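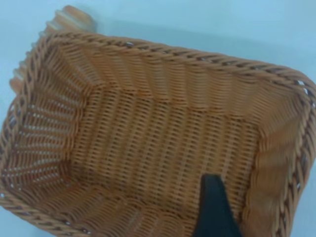

Melaniia Zhuravel, reading the first draft of this report, asked why it spoke of "teaching" at all when the arm only repeats what a hand has done. The objection was a fair one, and the wording of the project goals was changed in response. The term used from this point on is "demonstration."

1. Purpose

The project compared two ways of showing a robot arm a table-setting task in which bread is placed in a wicker basket. In the first, the student holds the arm and guides it by hand. In the second, the student sits at a separate desk and drives the arm by remote control, using the view from the wrist camera. The work was carried out under the course project Ludik.

2. Method

A total of 118 demonstrations were attempted by 3 students. Each student practiced both methods before recording. A demonstration was kept only if the bread was released inside the basket and the gripper was raised clear of the rim before the recording ended. The recordings were stored with the Soltetti logging program and checked one at a time.

3. Findings

Of the demonstrations attempted, 27 were rejected. Of these, 18 came from remote control and the rest from hand guiding. Most of the rejected remote recordings ended the same way – the operator opened the gripper too early, having misjudged the height of the fingertips over the basket floor. The wrist view gives little sense of depth once the fingers are inside the rim, and the even pattern of the weave does not help.

Hand guiding produced smoother paths on the approach. It had a separate fault, as students tended to press down at the end of the motion, and the arm repeated this when the path was played back.

4. Changes made during the work

The lowest permitted height of the gripper was raised after the first session. Operators were also asked to pause above the rim before lowering. Both changes were kept for all later recordings, which should be borne in mind when the two methods are compared.

5. Remaining work

A second fixed camera, set to the side of the table, has been requested for the remote station. The rejected recordings have been kept in a separate folder under their original names.

Submitted 6/13/26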